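Folded felt lampshade sagging after a few weeks: can the pleats be saved?

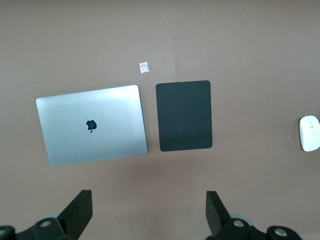 Page last changed: 22/04/2026

Question

I bought a Dokura pendant shade from the design shop in Mondusthorpe in March. It's one piece of thin wool felt, pleated and stitched into a sort of squashed onion. It cost £129, a sum I have been rounding down in conversation. It hung beautifully for five weeks. Now the lower pleats have opened out and the onion is turning into a sock.

The leaflet says the form is "held by the memory of the material". The material seems to have a memory much like mine. Has anyone got one of these to go back into shape, and can it be done without taking it off the ceiling? I'm using the LED bulb that came with it.

Answer 1 (marked as helpful, 11 votes)

Take it down, I'm afraid. Gravity is half your trouble and you don't want to be arguing with it from a stepladder.

Felt will take a crease again if you give it steam and then leave it alone. Turn the shade upside down, pinch each pleat shut and hold it with a wooden clothes peg. Metal clips leave a mark. Run a garment steamer along the outside, a hand's width away, then walk off and let it dry overnight with the pegs on. Don't press it with an iron or you'll get a shiny line that never comes out.

Mine is the older Sivila version, same idea but with nine pleats and a wire ring sewn into the bottom hem. The ring does most of the work, whatever the leaflet says about memory. If yours hasn't got one, you can thread a length of stiff millinery wire through the hem stitching from the inside. It can't be seen unless you lie on the floor — and guests who do that have other things on their minds.

Answer 2 (2 votes)

Felt was always the wrong choice for this. Lamrani did a folded shade in parchment years ago and my aunt's is still as crisp as a cracker. Get one of those.

Answer 3 (5 votes)

Before you steam anything, check whether it's all wool. Some felts are a wool and polyester mix and too much heat makes them go limp for good. There should be a label inside the collar. If it's a mix, use the steamer on low and try one pleat first.

I'd also write to the shop. Five weeks is not much of a life for a lampshade.

Comment from the asker

Label says all wool. No ring in the hem. Pegs are on and the dining room is lit by a bare bulb, so we all look like suspects. Will try the wire next. The parchment one is lovely, I looked it up, and then I looked at the price and closed the page.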